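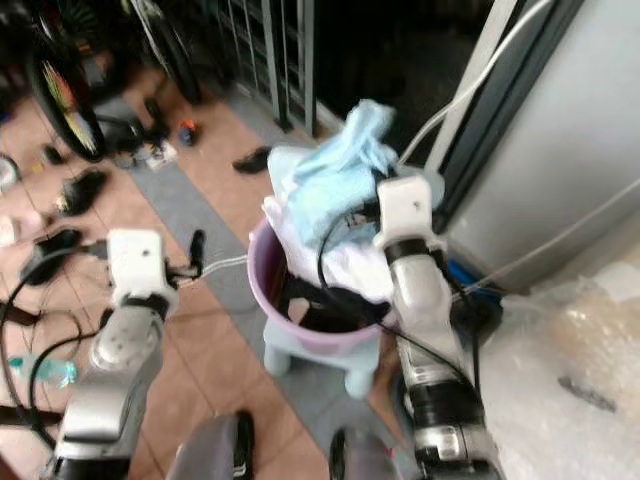 Ticket 2152
Status: Resolved
Opened by: Amerley Amoah, Quansah studio
Assigned to: Helju Kütt, Prukell sample room
Opened: Aug 1, 2024
Style: 1474, wide-leg trouser, wool blend

Problem as reported
Left leg of the size M sample twists toward the inseam below the knee. Right leg hangs straight. Visible on the fit model and on the form. Pressing does not remove it. The size S sample from April, same style number, does not show the fault.

Checks
1. Measured both legs flat. Inseam, outseam and hem width match the spec sheet on both sides.
2. Compared knee notches. Left front and left back notches are offset by 6 mm at the outseam. Right leg notches meet.
3. Checked grain on the left front panel. Grain runs off the marked line toward the hem.
4. Checked the pattern file in Grurex. Grain line on the front piece is correct. No edits logged after the April sample.
5. Opened the marker for size M. The left front had been rotated two degrees to fit beside the waistband. Tilt limit for this style was blank, so the program allowed it.
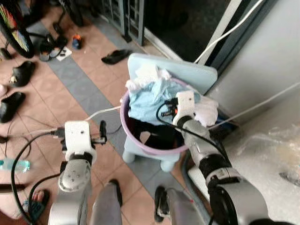 Clothes in the bin, tiled floor.

Cause
Panel cut off grain. The sewer then eased the outseam to make the hems level, which moved the knee notches apart.

Fix
Tilt limit set to zero for all leg pieces in style 1474. Marker remade for M. Fabric use goes up by about 2 percent. Left front and left back recut from the same roll, outseam resewn notch to notch without easing.

Comment, A. Amoah
Received the recut pair. Left leg hangs straight on the form. Does the blank tilt limit affect style 1997? It was copied from this one.

Comment, H. Kütt
Yes, same blank field. Corrected in 1997. Nothing has been cut from that marker. Sizes L and XL of 1474 also checked, no rotated pieces found.

Comment, A. Amoah
Approved for size set. OK to close.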